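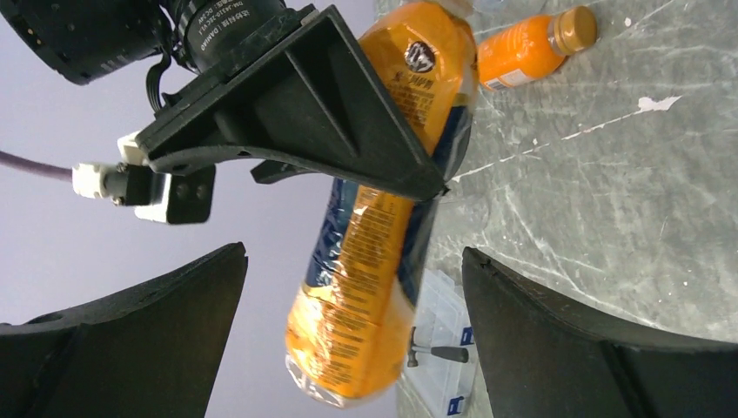
Manipulation Data Group, Learning Systems Section

Ticket: Episodes rejected at upload, bottles and jars task set
Status: Open, pending second review
Station: Bench 2
Priority: Normal

Summary

The upload check is rejecting a large share of the episodes recorded for the bottles and jars task set. The task set calls for 2,000 accepted episodes. On Thursday the operator submitted a batch of 70 episodes and 20 were returned with the code GRIP_STATE_MISMATCH. The code is raised when the recorded finger opening and the commanded finger opening disagree for longer than the permitted interval. Earlier batches from the same bench, recorded on the boxes and tools task set, passed without rejections of this type.

Environment

Recording software: Utside, current release, wrist view and joint log enabled
Upload check: Nollov, default profile
Objects: drink bottles, small bottles, glass jar, taken from the household list
Lighting: overhead only, unchanged since the station was accepted

Steps already taken

1. The station was restarted and the gripper was homed. The next episodes were rejected at the same rate.
2. The finger opening was logged with no object between the fingers. Commanded and recorded values agreed across the full range of travel.
3. The rejected episodes were sorted by object. All of them involve a plastic bottle. No episode with the glass jar was returned.
4. The clock offset between the wrist view and the joint log was checked and found to be within tolerance.

From step 3 the group formed the view that the fault is connected with soft objects. When the fingers close on a bottle that gives under pressure, the commanded opening continues to fall after contact while the recorded opening lags behind it. The check then treats the episode as a failed command. The operator was asked to repeat a short series with a full juice bottle, closing the fingers in slower steps, so that the lag could be read from the log.

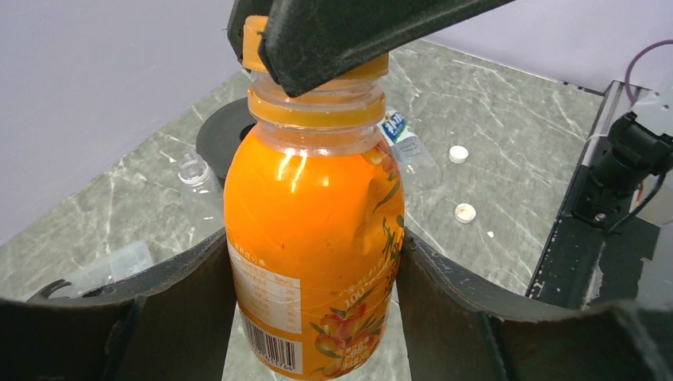 Charvát replied that the slower series should not be mixed into the training set under any circumstances. The purpose of the task set is to record grasps at normal working speed, and a model trained on careful, stepwise closing would learn to hesitate before every bottle. The reply further asked that the slow episodes carry a separate tag and that the permitted interval be examined before any change is made to the way operators work.

The request was accepted. The slow episodes have been tagged DIAG and removed from the upload queue.

Findings to date

The default profile in Nollov was written for rigid parts. Its permitted interval is 15 control cycles. In the slow series the lag remained inside this limit on most closings and passed it only when the bottle was held near the middle of the body. In the rejected episodes the limit was passed in every case, usually at the second contact, when the operator tightened the hold before moving.

It was also found that operators were re-recording rejected episodes on the spot, without entering a note. Duplicate attempts are therefore present in the queue under different episode numbers. These must be identified before the acceptance rate is reported again. Operators are reminded that a rejected episode is to be left in place and a note entered against it.

A comparison series was then recorded with the glass jar at normal speed, to confirm that a rigid object passes under the same profile.

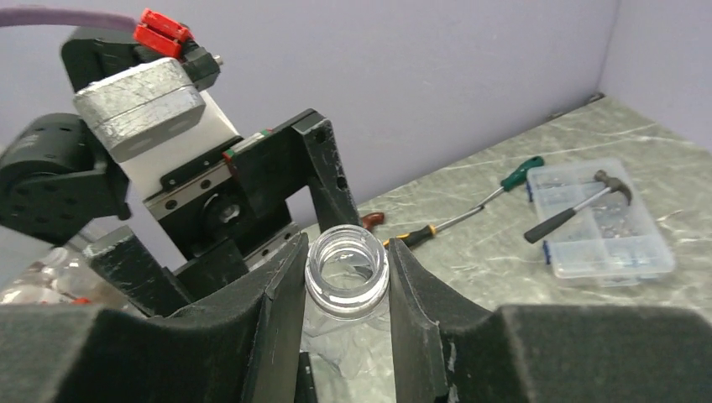

The whole comparison series was accepted on first upload. Commanded and recorded openings parted only briefly at contact and settled well inside the interval. The finger drive and the position sensor are accordingly considered sound, and no hardware request will be raised with Danden at this stage.

Proposed correction

1. Create a second check profile for soft objects, with a longer permitted interval. The value is to be set from the rejected episodes and not from the DIAG series.
2. Add a field for object type to the episode form, so that the profile is chosen when recording begins.
3. Run the 20 rejected episodes through the new profile. Any episode that still fails is to be reviewed by eye before it is discarded.
4. Remove duplicate attempts from the queue.

Items 2 and 4 may proceed now. Items 1 and 3 await approval from the second reviewer.

Instruction to operators

Recording with glass objects may continue as normal. Recording with plastic bottles is paused on Bench 2 until item 1 is closed. Other benches using the default profile should check their recent batches for the same code and add any results to this ticket.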